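Library > Funeral Service Practice > Part 2 > Chapter 6

Chapter 6
Writing the Death Notice

A death notice tells people that someone has died and when the service will be held. Families often write it within a day, and many ask the funeral home for help. This chapter covers what goes into the notice, who checks it, and how it reaches the newspaper.

Start with the full name, age, and town. Maribel Tamayo, 79, of Goltmont is enough for a first line. Add survivors next, in the order the family prefers. Spell each name back to the person who gave it. 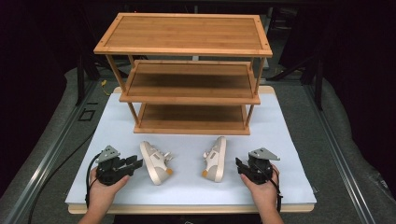

Figure 6.1 Three-tier bamboo rack and a pair of small sneakers.

Newspapers charge by the line. The Mellor paper, used in the exercises, prints up to 18 lines at its base rate and closes its page at noon. Late copy runs the next day, which may be too late for a visitation.

Keep the signed proof with the case file. If an error gets into print, the proof shows what the family approved. Section 6.2 begins with the intake form.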